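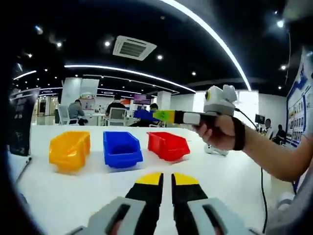

Ordnung im Großraumbüro: Sichtkästen in Gelb, Blau und Rot

Gelborange, Blau und Rot nebeneinander auf der weißen Tischplatte. Die Kästen sind aus Kunststoff, vorne abgeschrägt und offen, so dass man hineingreifen kann, ohne etwas anzuheben.

Im Juli haben wir bei Arkitz die Materialausgabe im großen Büro neu geordnet. Vorher lag das Kleinmaterial in Schubladen, Kartons und zwei Metallschränken, von denen einer nicht mehr richtig schloss. Auf dieser Seite stehen die Stationen der Umstellung mit kurzen Texten, in der Reihenfolge, in der man am Eingang beginnt und bis zur Teeküche durchgeht. Zusammengestellt von Elba Godoy, Büroorganisation.

Die drei Farben

Gelb ist Verbrauchsmaterial: Stifte, Klebezettel, Büroklammern, Batterien.
Blau ist Technik, also Adapter, kurze Kabel, Kabelbinder und Reinigungstücher für Bildschirme.
Rot ist Rückgabe. Hier kommt hinein, was defekt ist, was niemandem zugeordnet werden kann oder was zurück ins Lager soll.

Mehr Farben gibt es nicht. Im Frühjahr hatten wir Grün für Versandmaterial ausprobiert, aber das passt von der Größe her nicht in die Kästen. Umschläge und Polstertaschen liegen weiterhin im Regal neben der Frankiermaschine.

Form und Stellung

Die Kästen stehen in einer Reihe mit etwas Abstand, damit man auch den mittleren gut greifen kann. Ob einer davon leicht schräg steht, ist egal. Wichtig ist nur, dass die offene Seite zur Tischkante zeigt, an der man arbeitet.
Die Reihenfolge von links nach rechts ist immer Gelb, Blau, Rot.

Die Tische

Insgesamt sind 26 Tische ausgestattet. Die Einzelplätze an der Fensterseite haben keine eigenen Kästen und benutzen die des nächsten Gruppentisches.
Wer einen Tisch verschiebt, nimmt die Kästen mit. Bei der letzten Umstellung sind vier Sätze auf der Fensterbank stehen geblieben und erst nach zwei Wochen wieder aufgetaucht.

Beschriftung

Die Etiketten sind weiß mit schwarzer Schrift und kommen auf die Tischkante. Auf die Kästen selbst wird nichts geklebt. Kleberückstände auf Kunststoff gehen schlecht ab, das haben wir an den alten Boxen gesehen.
Bestellt wurden 2.000 Etiketten auf Rolle, das reicht für einige Jahre. Der Drucker steht im Lagerraum, das Netzteil dazu hängt am Haken hinter der Tür.

Lagerraum, linke Seite

Regal 1 bis 3: Nachfüllmaterial für die gelben Kästen. Große Gebinde unten, angebrochene Packungen in Augenhöhe. Angebrochenes wird zuerst verbraucht.
Regal 4: Technik für Blau. Die Adapter sind nach Anschluss sortiert und liegen in flachen Schalen. Kabel über zwei Meter hängen an der Lochwand gegenüber.

Lagerraum, rechte Seite

Hier landet, was aus den roten Kästen kommt. Auf dem oberen Brett liegt Ungeprüftes, auf dem mittleren Geprüftes, das wieder ausgegeben wird. Das untere Brett ist für die Entsorgung. Batterien und Akkus gehören in die Sammeltonne neben der Tür, auch dann, wenn sie in einem roten Kasten gefunden wurden.
Die Bretter und Träger stammen von Barrientos und waren schon vorhanden. Sie wurden nur tiefer gehängt.

Der Nachfüllwagen

Ein einfacher Rollwagen mit zwei Ebenen. Oben fahren volle Ersatzkästen mit, unten ist Platz für die roten, die geleert werden sollen. Die Runde dauert am Freitagvormittag eine knappe Stunde. Getauscht wird kastenweise: der volle kommt auf den Tisch, der andere geht mit ins Lager und wird dort aufgefüllt.
Die linke Vorderrolle quietscht. Ersatz ist bestellt.

Die alten Schubladen

Beim Ausräumen kamen 198 Kugelschreiber zusammen, davon schrieb gut die Hälfte noch. Außerdem mehrere Taschenrechner, eine Schachtel Overheadfolien, ein Locher ohne Boden und die Schlüssel zu einem Schrank, den es nicht mehr gibt. Die brauchbaren Stifte sind in die gelben Kästen gewandert.
Die Schubladencontainer selbst wurden an die Niederlassung Randton abgegeben.

Besprechungsecke

Auf dem Stehtisch steht nur ein gelber Kasten, mit Markern, Magneten und Kreppband. Die Marker für die Tafel sind die mit der runden Spitze. Permanentmarker haben dort nichts zu suchen, sie liegen im Lagerraum in Regal 2.
Ein blauer Kasten war hier auch vorgesehen. Der Adapter für den Beamer ist aber inzwischen fest am Tisch montiert.

Teeküche

Für die Teeküche gilt das Farbsystem nicht. Die Kästen dort sind durchsichtig und mit Deckel, von Sidham, und enthalten Tee, Zucker und Filter. Bitte keine Bürokästen für Lebensmittel nehmen und umgekehrt.

Reinigung

Einmal im Quartal werden alle Kästen mit lauwarmem Wasser und etwas Spülmittel ausgewischt. Die Rillen unter dem Rand lassen sich mit einer weichen Bürste säubern. Auf dem Tuch zum Abtropfen stehen sie mit der Öffnung nach unten. In die Spülmaschine kommen sie nicht, ein Kasten aus dem Probelauf hat sich dabei verzogen und steht seitdem schief.

Was sich nach den ersten Wochen geändert hat

Die Klebezettel haben einen eigenen Einsatz bekommen. Lose im Kasten sind die Blöcke ständig unter die Stifte gerutscht.
Scheren liegen nicht mehr in Gelb. Sie hängen jetzt an der Stirnseite jedes zweiten Gruppentisches.
In die roten Kästen gehört bei defekten Geräten ein Zettel mit einem Stichwort zum Fehler. Ein Netzteil ohne Angabe muss erst durchgemessen werden, und das bleibt dann oft liegen. Pilar Farías aus der Technik hat dafür einen kleinen Vordruck gemacht, der Block liegt am Empfang.
USB-Sticks werden persönlich in der Technik abgegeben und kommen in keinen der Kästen.

Noch offen

Der Bereich hinter den Trennwänden bekommt seine Kästen nach dem Teppichwechsel. Bis dahin bitte am Nachbartisch bedienen.
Für die Plotterecke fehlt eine Lösung für Papierrollen und Schneidmesser. Vorschläge gern an Elba Godoy.
Von den blauen Kästen sind zwei nachbestellt, die Lieferung steht noch aus.

Material nachbestellen

Fehlt etwas vor der nächsten Runde, reicht ein Eintrag auf der Liste am Lagerraum: Tisch, Farbe des Kastens, Artikel. Größere Mengen, etwa für Schulungen oder Messen, bitte eine Woche vorher anmelden.

Zurück zur Übersicht Büro und Räume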